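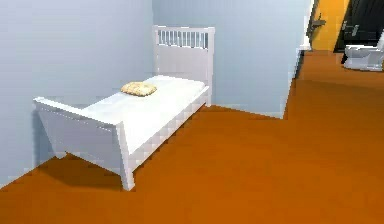
Practice Rooms Are Filling Up

Chi-keung Lo and Ognjen Leka have been adding simulated rooms to Bamari, and we love how it's going! Each tidy-up run they steer by hand gets saved as an example for the model to learn from. They're at 400 now and want 600 before training starts again. Bedrooms were the easy part. Tables and chairs take more patience, so Ognjen would welcome extra drivers.
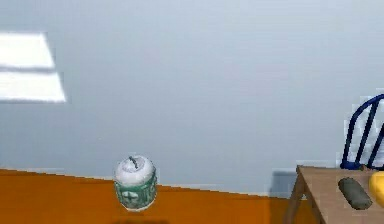 A jar with a green label, near the table in a Bamari room.

Questions? Contact Todor Georgiou | © Grevero | Back to top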